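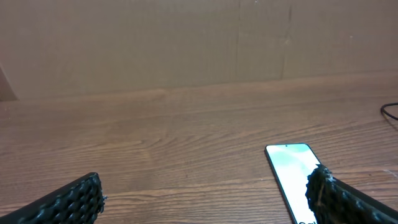 Phone on the table, screen on, mostly white wallpaper with mint-green swirls.

Phones, cables and the charging table: your questions

I run a little page about keeping a small apartment in order, and the charging table gets more mail than everything else put together (even the spice drawer!). So I've pulled the usual ones into one spot.

Why a table? Why not charge it by the bed?
Because I scroll. If the phone is within reach at midnight I'll be reading about someone's kitchen remodel until two. It goes on the wooden table at 9 p.m. and stays there till breakfast. My friend Dilani Seneviratne uses a shelf by the door and swears by it, so pick whatever you walk past.

Do you lay it face up or face down?
Face up, always. I scratched a screen years ago on one stray crumb and I'm still mad. Usha Kulkarni wrote in to say face down keeps her from peeking, and okay, fair, but put a cloth under it.

How do you stop the cable from turning into a nest?
I coil it in big, lazy loops, about as wide as my hand, and never wrap it tight around the charger. Tight bends right by the plug are what I try to avoid. If it wants to twist, I lay it out flat on the table and let it relax before I coil it again.

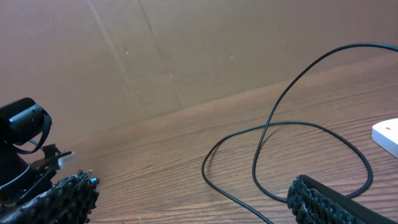
Thin black cable in loose loops on the table, brown cardboard behind.

How long a cable should I get?
Measure from the outlet to where the phone will sit, then add a bit of slack. I bought a super long one once and spent my life tripping on it. Never again.

What about all the spare ones?
Cardboard box, one rubber band per cable, a strip of masking tape with the name of the gadget on it. I do a clear-out every January. Last time I found 15 cables and could match maybe half of them to anything we own, so the rest went to electronics recycling.

How do you clean the phone and the table?
Dry microfiber cloth for the phone, and I go along the edges too, especially by the side buttons where pocket lint likes to settle. For the table I unplug everything first, then wipe along the grain with a barely damp cloth. Dust shows like crazy on dark wood, so Saturday morning is my day for it.
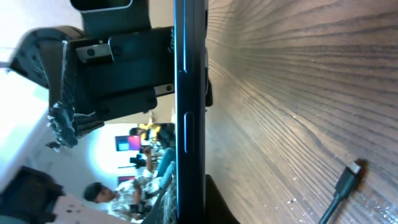

Side buttons on the black phone, with a USB cable on the wood.

Can I leave the cable out when nothing's charging?
Sure, I do it all the time. Just unplug it at the wall and keep the end away from drinks.

Got one I missed? Send it over and I'll add it to the page.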